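Home Explore Threads Saved About

Ulwood Bench Notes
August 5, 2025

1/ Right, teleop thread! I've been learning to drive a two-armed robot by hand through table-clearing jobs, and I'm having such a good time with it that you're all going to have to hear about it.
14 shares 6 comments

2/ Quick background for anyone new. You do the task yourself through the robot, over and over, and the recordings become what it learns from. So if I'm sloppy, it learns sloppy. No pressure!

3/ The first thing you lose is touch. At home I pick up a cup without thinking at all. Through the arms I'm going on sight alone, and it took me ages to stop squeezing everything as if it might run off.

4/ I started in June with soft blocks on a mat, using the Durkesska course notes (very good, slightly obsessed with wrist angles). Dishes are a whole different game. They're shiny, they're round, and they all want to be held in their own way.
9 shares 11 comments

5/ Bowls are my favourite. You can come at the rim from the side, or from above with one finger inside, and once you've picked a way you stick with it for the whole batch. Mixing the two just muddles things. 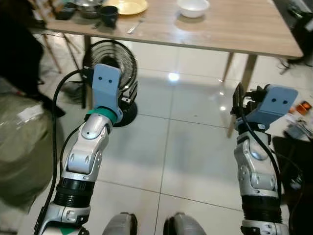 Two arms, lots of tiles. 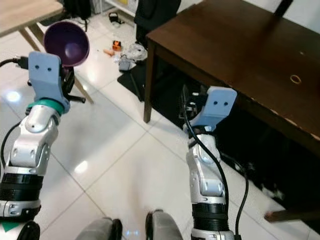

6/ The arm you aren't using is the sneaky one. It's so easy to let it drift while you stare at the busy hand, and then every recording has a wandering arm in it. I now park mine on purpose before I start a pick, and I say "parked" out loud like a bus driver.

7/ Someone asked how long a session lasts. I do 30 minutes, then stop for a proper cup of tea. Past that my shoulders creep up and my moves go jerky, and you can really see it when you play the recording back.
5 shares 17 comments

8/ Playback is brilliant, by the way. Watch your own runs! I found out I pause just before every single grasp. I had no idea. It's a tiny hover, as if I'm asking the bowl for permission.

9/ Is the hover bad? Opinions differ. The Adeyemi handbook says smooth it out. The Sernura people on the forum say a short pause gives a nice clear moment before contact. I've gone for a very small hover and I'm calling it style.

10/ What I throw away: any run where I bump the table, and any where I need more than two goes at the same grasp. A single fumble and a clean recovery I keep. I want it to see what getting out of trouble looks like.
22 shares 8 comments

11/ Cutlery, though. Oh dear. A spoon lying flat on a table is the hardest thing I've tried, and I've binned three whole batches of it. If you have a trick that doesn't involve dragging it over the edge, please, please tell me.

12/ Next up is passing a bowl from one hand to the other, which I've only managed slowly and with my tongue sticking out. I'll post how it goes. Questions welcome, especially from other beginners!
31 shares 19 comments

Print this thread E-mail this thread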